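Synthetic shuttles for a club night - skirt going soft before the base does?

Racket Sports Equipment > Shuttlecocks and Strings

baseline_ken
Posts: 871

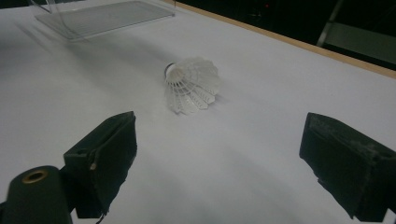 We run four courts on a Sunday evening, mixed standard, nothing above mid-league. We went over to synthetics in October to get the shuttle bill down. I bought a case of the Fatex medium speed, white skirt, and kept one old tube of Segers for comparison.

My problem is flight. After two games or so the Fatex starts to drift long on clears and the turnover at the net gets lazy. The base looks good for weeks. The skirt has no broken vanes that I can find, so by the usual rule (bin it when a vane splits) these should still be in play. Players are complaining anyway.

Questions are whether the skirt material is losing stiffness before it shows any visible damage, and whether there is a simple test I can do at the side of the court.

driftline
Posts: 200

Yes to the first. A molded skirt gets its drag from the diameter at the open end and from how well it resists folding in when hit hard. Once the plastic has flexed enough times it collapses further on each smash and recovers later. Less drag in the first few meters, so it goes long. You won't see that with the shuttle sitting on a table.

For a test, hit it from the back line with a full underhand stroke, parallel to the sideline, next to a new one from the same tube. Same player, alternate shots, at least ten of each. If the used one lands consistently further, retire it. Do it with the heating as it will be during play.

kitchen_shot
Posts: 46

What temperature is the hall? We had the same complaint and it was the speed grade. Medium in a warm hall flies like a fast one. We changed to slow for the summer months and the complaints stopped with no change of brand.

baseline_ken
Posts: 871

Hall is 61 F at the start and maybe 66 by the last game. So it does warm up, but a new shuttle opened at 9 pm flies correctly. That's why I went looking at wear first.

kitchen_shot
Posts: 46

Then you can rule out speed grade. I'd still log it. Temperature at the start, temperature at the end, shuttles retired.

net_cord_70
Posts: 2,000

I disagree with driftline on the underhand test. It's a speed test for new shuttles and it tells you very little about stiffness. An underhand stroke doesn't load the skirt anything like a smash does. A tired shuttle can pass it and still misbehave in a rally.

Use a squeeze test. Hold the base, press the open end of the skirt between thumb and finger until the sides are halfway together, let go. A good one snaps back round. A tired one comes back slowly or stays slightly oval. Look at it end on against a white wall or a sheet of paper. Takes five seconds.

driftline
Posts: 200

The squeeze test depends on whose fingers are doing it. I don't object to it as a first sort. But if the complaint is that the shuttle goes long, measuring how far it goes seems reasonable to me. Where it lands on a full stroke has some relation to the fault being reported.

net_cord_70
Posts: 2,000

It has some relation. Ten strokes each by a club player will scatter by a foot and a half either way. You would need far more to separate a used shuttle from a new one, and by then you have worn out the new one.

driftline
Posts: 200

Fair point on the scatter. Alternating the shots helps, but it doesn't remove it.

tubes_and_grips
Posts: 312

Another variable is how they are stored. Ken, are the used ones going back in the tube base first, all stacked? With synthetics that have been played, pushing one hard into the next holds the skirt in whatever shape it is in. If one is oval, the neighbor can pick it up by the following week. I keep used ones loose in a rigid box, on their sides, one layer deep. Open end clear of anything heavy.

Also keep them off the radiator shelf. I have seen a full tube go out of round in one evening.

baseline_ken
Posts: 871

They go back in the tube, yes, and the tube rides home in the trunk under the net posts bag. I can change that.

Tried the squeeze on the ones I have here. Of nine used Fatex, five came back at once and four were slow. The three used Segers all came back at once, but they have had less play, so I wouldn't call that a comparison.

lefty_doubles
Posts: 58

We use the Leltasel ones. Skirt is noticeably stiffer out of the tube. The trade-off is that they feel harsh on a drop shot and a couple of our people won't play with them. They last longer than the Fatex did for us, but I never kept proper numbers.

net_cord_70
Posts: 2,000

Stiffer at the start doesn't mean it holds its stiffness. Some of the hard ones crack at the rib where the vane meets the lattice. Check there first with Leltasel, with a light behind the skirt.

lefty_doubles
Posts: 58

Ours mostly fail at the base. The glue line lets go and you hear a rattle on contact. I haven't seen many rib cracks.

baseline_ken
Posts: 871

Plan for the next few weeks:

Tubes dated in marker when opened.
Used shuttles on their sides in a box, single layer.
Squeeze test at the end of each session, slow ones moved to the beginner court.
Hall temperature written down at start and finish.
One case of Leltasel on order from Naltalel for two of the four courts. Fatex stays on the other two.

I'll split the courts so the same pairs don't always get the same brand.

kitchen_shot
Posts: 46

Don't give the beginners all the slow ones. They learn to hit length with a shuttle that flies long and then have to relearn it. Use them for multi-feed drills at the net, where length doesn't matter.

baseline_ken
Posts: 871

Agreed, changed. Slow ones go in the net drill bucket.

driftline
Posts: 200

Please also run the underhand test on two or three of the four slow ones before they go in the bucket. I'd like to know if the two methods agree.

net_cord_70
Posts: 2,000

No objection. Use your most consistent player and have somebody else mark the landings - the person hitting shouldn't know which shuttle is which.

baseline_ken
Posts: 871

Will do. I'll mark the used ones inside the cap of the box and post the distances after the next session.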